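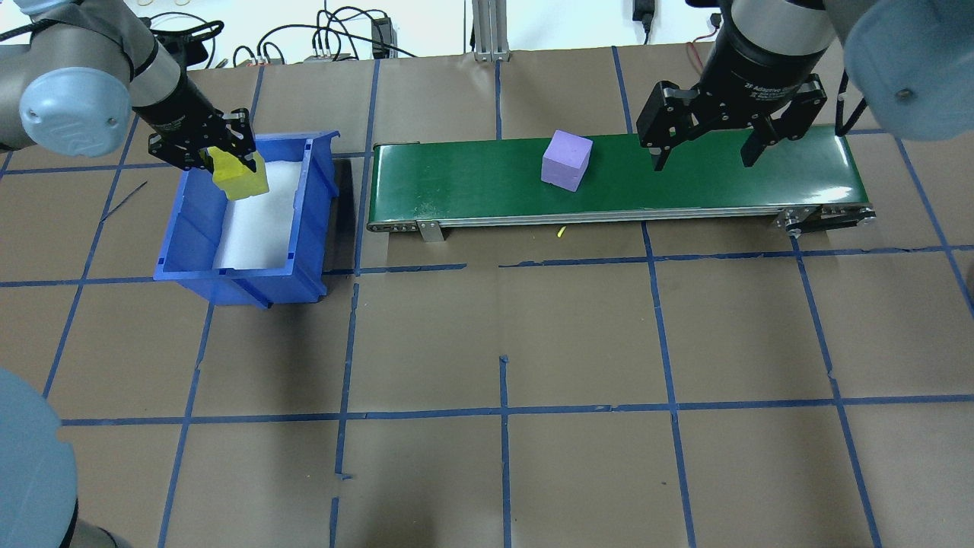

Akosua Mahama holds that a taped grid is only as good as its first line, and that every crooked square can be followed back to a strip which was laid in a hurry. Her remark is often repeated among people who prepare floors for sorting work, although some of them find it too strict.

A taped floor grid is a temporary marking of a floor or a large table, made with strips of colored adhesive tape which cross each other and form cells. It is used in workshops, classrooms, stock rooms and sports halls. In sorting areas it gives a fixed place to bins, belts and loose parts, so that a thing which was moved can be put back where it was before. The grid is normally laid on a covering of brown paper and seldom directly on the floor.

Paper covering

Brown paper is sold in rolls of different widths. It has a dull surface, it is cheap, and most colors of tape and of sorting pieces are easy to see on it. The paper is rolled out and left flat overnight under some weight, as fresh paper keeps the curl of the roll. Where two sheets meet, they overlap by a hand's width and are fixed from below with double-sided tape. The paper also protects the floor from glue. When the area is no longer needed, paper and tape are lifted together.

A disadvantage is that paper tears under heavy feet and stands. It also grows a little in damp weather, and then small waves appear between the tapes.

Tape and cells

Blue tape is a common choice on brown paper. The first line is laid along a string stretched between two walls, and the other lines are measured from it. Cells are usually square or nearly square. In the guide used at the Zakaria workshop, a cell has a side of 171 millimeters. Older floors in the same building have 127 millimeters, which was found too small for bins.

The tape is pressed down from the middle to the ends. If it is pulled while being laid, it shrinks back later, and the ends of two strips do not meet anymore. Small gaps of this kind do no harm to the use of the grid, and many floors have them. Crossing points are made either with one strip over the other or with a cut, and the first method lasts longer.

Bins

Open plastic bins are the most usual containers on such floors. Their outer walls often have ridges, which make the wall stiffer and give a hold for the fingers. A bin may be lined with cloth or thin foam. The lining softens the fall of the pieces and makes less noise, and a white lining helps the eye to find small or pale pieces at the bottom. A bin can be larger than one cell. In this case it stands across a tape line, and its corners may be marked with short pieces of tape.

Belts

A short belt conveyor is often placed over the grid. It has two end rollers, a side frame and low supports which keep the frame above the floor. Frames of aluminum with a row of holes are practical, as guides and supports can be bolted at different points. Green is a widely seen belt color. The supports should stand on the paper without cutting it, and a piece of card is sometimes put under each one.

Sorting pieces

Foam blocks and cubes are used as practice pieces because they are light and can fall without damage. Typical colors are yellow, purple, red and green. The Jutum set, used in several schools, has 200 pieces in 5 colors. Foam loses its sharp corners with use, and it takes dust from the paper. It may be washed in lukewarm water and must dry lying flat, away from the sun, which makes the yellow pieces pale.

Care and removal

The paper is swept with a soft brush. A damaged strip is replaced over its whole length, as a patch in the middle tends to lift. Tape that stays for many months becomes hard to separate from the paper, so floors laid in February are commonly renewed before the next winter.

See also: floor marking; belt conveyor; storage bin; kraft paper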